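Zodov two-arm bench cell – open day demonstrations
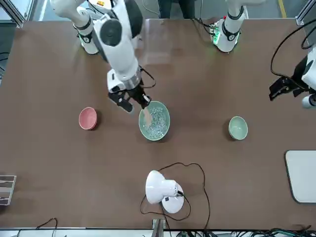
Can visitors bring their own material to a demonstration?
Dry goods are accepted if a sample reaches Ita Coughlan at the Dunne site before the visit.

The cell has two white arms with parallel grippers on a shared table. At the open day on 17 June 2018 the work was bowl handling, with a large bowl of small clear beads and a smaller bowl on either side.

Sessions last 28 minutes and are run by Aidan Mac Mathúna. Visitors stand outside the yellow line – bags stay at reception.

Order code: Flelari 124
Arms per cell: 2
Supply: 110 V, site transformer available on request
Control software: Nundska, licensed per cell

Group bookings for April close when the places are filled. Quotations are issued after the visit, by post or email.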